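Covering a Table Before You Make a Mess

I ruined a perfectly nice kitchen table with a leaky bottle of wood stain one August, and I've been a table-coverer ever since. Ask my sister-in-law Genalyn, who won't let me near hers with so much as a glue stick!

My favorite cover is plain brown paper off a big roll (mine was $22 and I've had it for ages). Newspaper is fine for muddy boots, but the ink comes off on anything damp, and I once printed half a crossword onto a white picture frame. Old bedsheets look tidy and then soak right through.

Cut the paper a little shorter than the table. I used to let it hang over the sides, and all that did was catch on my apron every time I walked by. Tape the corners underneath if you can reach, or use painter's tape on top and pull it off the same evening. Leave it overnight in a warm kitchen and you'll be scrubbing gum off with cooking oil (works great, by the way, just wash with dish soap after).

For sorting jobs like the button tin or the junk drawer, put your bins out on top before you start. I like different colors so I don't have to think, with a shallow tray between them for whatever I'm working through.

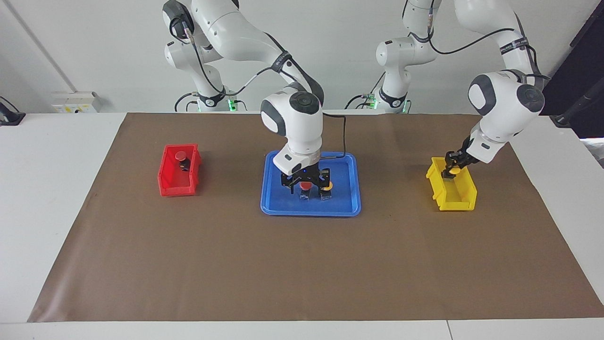
Brown cover on a white table, red bin to the left, yellow to the right, blue tray in the middle.

When you're done, fold the paper in toward the center so the crumbs and glitter stay inside. If it's only dusty, shake it out over the trash and roll it back up. I get 2 or 3 uses out of a sheet before it goes under the cat's bowls.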